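Planning the equipment for the Leltlow room

Gallery page, updated in September. Text by Hedvig Dalen.

We are a small training workshop and we want to buy a second arm for the teaching bench. Before we ask for money, Folke Amundsen and I have collected on this page what we know of the costs, so that everybody can read the same numbers. Our budget is 2,000 pounds, and it must cover the gripper, the spare fingers and the blocks for practice.

Green cube in the gripper, with a red one further back on the white table.
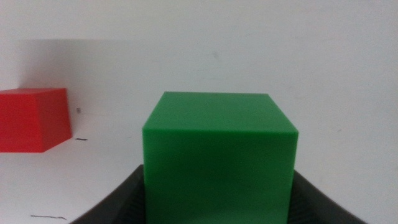 The offer from Holmgren came first. They ask 700 pounds for the gripper with one pair of fingers, and the delivery takes 18 days. Ekier has a lower price, but the cable and the mounting plate are sold apart, and Folke is still waiting for their answer about the plate. I would like to see both offers on one sheet before we decide.

Fingers wear with use, so we have put them in the budget as a yearly cost. One spare pair costs 30 pounds from Urton. We plan to keep two pairs in the drawer.

Red cube between the two dark grey fingers. Fine horizontal lines can be seen on its front side.

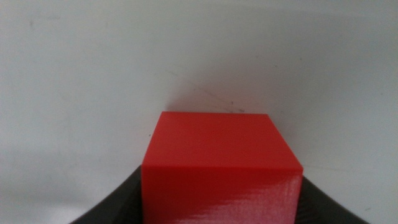
Should we buy the practice blocks or make them ourselves?

For the first year we will buy one small set, so that all blocks have the same size and the groups can start at once. Later we can make more, if Folke gets his hours for it approved. The blocks are a small part of the total in both cases.

Please send corrections to the prices to me, and questions about the mounting to Folke.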